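Notes for the Sunday talk: moving house without losing your mind
Half an hour plus questions. Water on the lectern. SLOW DOWN in the first bit, you always gallop.

Hello everyone, thanks for coming in when you could still be in bed. I've moved house 5 times and I've made a right mess of four of them, so that's my qualification, and I'm sorry if you were hoping for someone with a certificate.

(Pause. Let the latecomers sit down.)

Start with the Toft move. We'd lived in Toft for 13 years and had a loft you couldn't stand up in for boxes. I thought we'd be packed in a weekend. A weekend! By the second evening I was wrapping a cracked gravy jug in a good bath towel and crying a bit. Tell them about the jug. Tell them I've still got it.

Main point of this part: begin with the things you never use. Loft, shed, the cupboard over the stairs. The kitchen feels like the big job so everyone dives in there first, and then you've got three weeks of eating toast off a saucepan lid.

Next slide, walls and what to do with them.

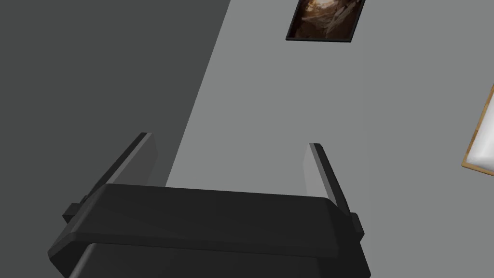

Unnamed reply from the last time I gave this talk, read it out: You're wrong about leaving the walls till the end. We took our pictures down first and filled the holes the same night, and by moving day the paint was dry and we could hand over the keys without a second thought.

Fair enough! I've come round to that, more or less. I still like to keep one thing up until the morning we go, or the place feels like a waiting room. But do the filling early. I left mine to the last day in Toft and was dabbing at the hall with a baby's toothbrush while the van was being loaded.

Money. People go quiet here, so be cheerful about it. The move from Toft to Polholm cost us 3,000 pounds all in, and 900 of that was storage we hadn't planned on, when the dates didn't match up and everything we owned sat in a unit in Dramberg. I'd paid for a month and thought we'd be out in a week. We were not out in a week. (They usually laugh. If they don't, carry on.)

So what would I do differently? Ask about storage before you need it. Ask what a part month costs. Ask whether you can get in on a Sunday, as I couldn't, and my winter coat was in there in February.

Ask who's local. Hands up if you've used a small local firm? And a big one? See what comes back and chat about it for a minute or two, this is often the best bit.

Then labels. I get very excited about labels, keep it short. Write the room it's going TO, on two sides and never on the lid, as the lid's the first thing to disappear under another box. I write one thing from inside as well, so "back bedroom, blue lamp" and I know which box it is. My other half writes "bits". We have forty boxes of bits.
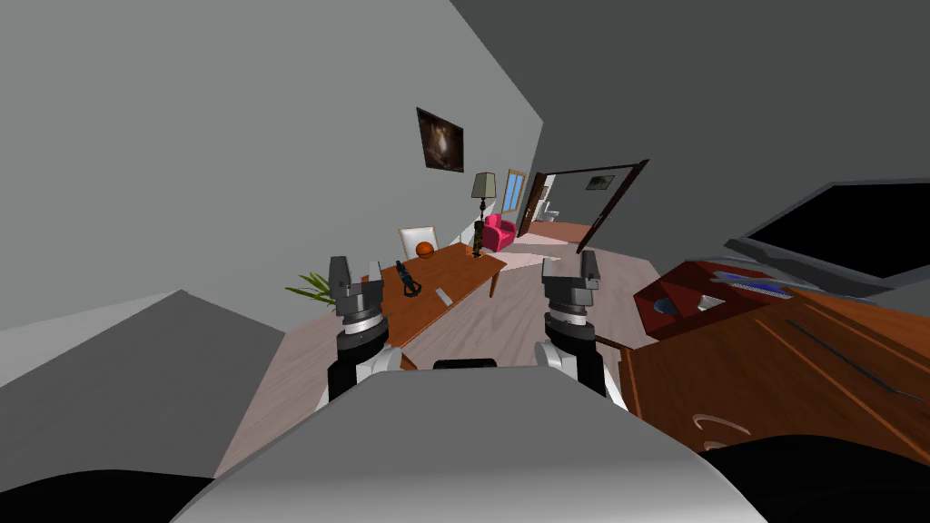 Now the first night, and I'm quite bossy about this. Make the beds before you do anything else. Before the kettle, even. At ten at night you will not want to be hunting for a fitted sheet, and you won't find it anyway, it'll be in with the Christmas lights. Pack one bag per person as if you're off to a cheap hotel. Pyjamas, toothbrush, phone charger, tomorrow's pants. Loo roll goes in the car with you and not in the van.

If you've got a cat, shut it in the bathroom with a sign on the door. Ours is called Alto, on account of the voice, and Alto sang the whole way to Polholm. (Do the noise if the room feels friendly.)

Settling in. Here's where I'd like to go a bit softer. In Polholm I kept thinking I'd feel at home once it was all unpacked, and I rushed it, and put everything where it had been in the old house. The forks were in the wrong drawer for a year. Live in it for a bit. See where the sun comes in, see where you drop your keys. Wait on the big furniture if you can bear to.

Same with hanging things. Prop them on the floor against the wall for a few days and walk past them. Hold off on the drill. 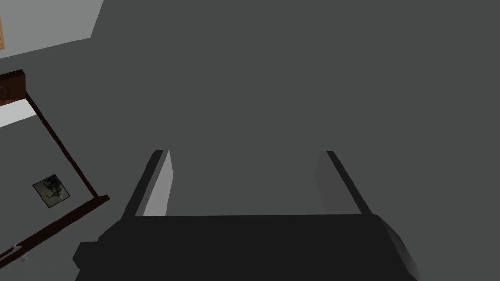 Slide 3: Settling in

Questions. Likely ones: what to do about plants (water them two days before, front seat of the car), whether to pack books in suitcases (yes, the ones with wheels), and how to tell the children. For the last one, say I only know what worked for ours, who were allowed to choose their own paint and chose orange.

Handout's by the door, it's the storage questions and the first night list. Take two if you've got a friend who's moving. Remember to collect the pens back in!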